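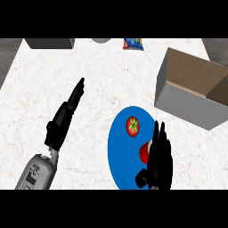
Sim render, operator's view. Credit: Virnmont bench notebook, Dadska teleop project.

30 Mar 2026

Plate clearing by remote control, simulated kitchen, both arms live. The task as written: get what is on the blue plate into the cardboard box. I wrote it in November, when I had not yet tried to do it.

Target from the planning sheet is 200 usable demos. We have recorded 230, which looks wonderful until you apply the word "usable." The Tetteh filter throws out any run where the hand sits still too long, and it turns out I think slowly when wearing gloves. Loosened the pause limit to 2 seconds. My average improved at once and my skill did not.

Right hand is the whole show so far. The trouble spot is the approach. Coming in upright over the plate, the fingers hide the thing I am about to grab, so I close by faith and find out later. Rolling the wrist a little before dropping down helps. So does deciding which finger leads before I start, which sounds obvious written down.

The tomato stays where it is until the red item is out of the way. I tried the other order this morning and spent the whole run steering around my own knuckles. Order is now fixed in the task card: red first, tomato second. 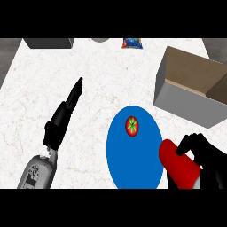 Can in the right hand, tomato still waiting. Left hand on standby.

Left arm: parked over bare counter, pointing at the back row like it has a question. I keep forgetting I am holding it up, and the drift goes straight into the recording. A policy trained on this will learn to clear a plate while slowly waving its left hand. Options are to freeze the left side in software or give it a job. The Odumine build has a per-arm clutch – will try that first, before I invent work for it.

Grasp on the can: over the top, fingers curled, can tilted. Fine for lifting. I don't love it for letting go, as the box wall is close on that side and the tilt eats up the clearance. Want to compare against a straighter grip, 7 runs each, same start pose, no heroics.

Also for whoever runs next: leave the snack bag and the rest of the back row alone. They are distractors. I have been distracted by them.

To do:
– clutch test, left arm
– rerun the filter on the old batch with the new pause limit
– shift the box start angle between runs
– gloves one size down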